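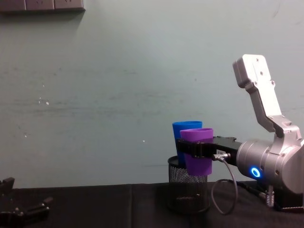
Painted wall with a row of three outlet plates, table with black cloth in front.

Tevura Outlet Load Log

Readings of plug-level electricity use from shared work and study rooms. Version 3, revised in December.

Contents

readings.csv holds one row per outlet per 15-minute interval. outlets.csv holds one row per outlet, 242 in total. rooms.csv lists floor area, building code and normal opening hours. Join on outlet_id, then room_id.

Collection

Two sites, Warnano and Petersen, were metered with Skallov inline loggers. Of the 242 outlets, 178 are at Warnano; the others are at Petersen. Loggers store average power in watts and energy in watt-hours. Clocks were synced nightly at 2:00 a.m. Petersen loggers ran on standard time all year, and the timestamps have not been shifted.

Fields

outlet_id: string, stable across versions
ts: local time, start of interval
p_avg: average power, W
e_int: energy in interval, Wh
flag: 0 normal, 1 interpolated, 2 logger restarted

Cleaning

Gaps of one or two intervals were filled linearly and flagged 1. Longer gaps are left blank. Values over 4000 W were dropped as logger faults. Readings below 0.5 W are stored as zero, so standby loads from small chargers are undercounted.

Known issues

Power strips were not split out. A single outlet may feed several devices, and device labels in version 1 were unreliable and have been removed. Warnano room 14 has about 900 duplicate rows after a logger swap; keep the later entry by file order. Hard-wired lighting and heating are excluded, so room totals will not match the building meter.

Use

Suitable for load profiles and baseline estimates. Not suitable for billing or for circuit sizing. Outlet IDs in version 1 do not map to version 3.

Last updated: December
2 comments · 5 shares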